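How to do a trial day with a new nanny

I've hired two nannies in eight years, and the first time I skipped the trial day completely. Big mistake! We liked her on the phone, she started on a February morning, and by lunch we'd found out that she expected to cook for the baby only and I'd expected dinner for all of us. So here's how I do it now.

Pay for the day. Full rate, in cash or by transfer before she leaves, even if you already know it's a no. I found our second nanny through Finditz and they leave the trial up to the family, so settle the amount by text first and keep the messages.

Stay home, but get out of the way. I spend the first hour showing her where things are (diapers, snacks, the stroller that only folds if you kick it), then I go work in the other room with the door open. Your kid will probably cry when you go. Give it ten minutes before you run back in, I know, it's awful.

Pick a normal day with a nap, a meal and a walk in it. A trip to the zoo tells you nothing about how she handles a tired toddler at 5 p.m. 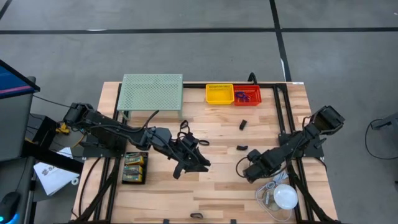 At the end, sit down together for a chat while the kids watch something. Ask what was hard, and ask what she'd want changed. My neighbor Omar Atallah writes the duties on one sheet and they both go through it with a pen, and I've stolen that. Laundry, cooking, late evenings, sick days, phone use, all of it.

Then sleep on it and call her the next day, whichever way you decide.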